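**The Atby Hanger Club** is a student robotics club at Brulley College, and I should say up front that I'm a member, so take the praise with a pinch of salt. It started in February, when Callum Innes wanted a project that didn't involve wheels (we'd all done the maze car by then and were sick of it!). Atby is the name of the building we meet in.

## What the club does

We teach a robot arm called Homo to handle laundry things, and mostly that means hangers. You hold a gripper in each hand and do the job yourself, over and over, and the recordings go into the training set. The board goes down first, then a wire hanger, then the basket off to one side. Wire hangers are the hard ones — they're thin and they slide away if you come in too flat.

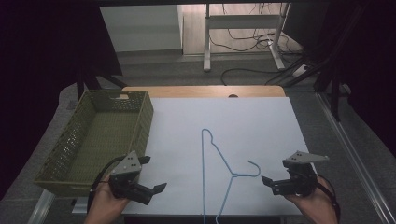

*Practice with the hand-held grippers, blue wire hanger on the board.*

A turn at the table is 6 tries, then you swap. The club has 297 recordings in the current set, and Lachlan Aitken has watched every one of them, poor guy. He throws out the ones where somebody bumps the board or stops to chat halfway through.

## The Kļaviņa Cup

The Kļaviņa Cup is our in-house contest, and it's the best night of the year. Teams of four get the same hangers and the same amount of table time, then train their own version and let Homo loose with it. You score for a clean pickup and again for getting the hanger into the basket. Hooks catching on the rim cost you a point (there's been a long argument over whether a hook that catches and then drops in should count, and the rule still says no).

My team came fifth. We'd spent most of our time going for the neck of the hanger, where the wire is twisted together, and the winning team went for a bottom corner instead. I've switched over since and I like it a lot better.
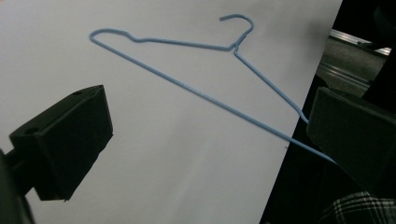

*This page was last changed on Monday, January 3, 2022.*

## Joining

Anybody at Brulley can come along, and you don't need to know any programming. New people usually start on the grippers, and it takes roughly 5 turns before your hands stop fighting each other. Ask Callum for a slot at the table, or just show up and watch for a bit — somebody will hand you a gripper soon enough.

## See also

- Maze car (old project)
- Kļaviņa Cup scoring rules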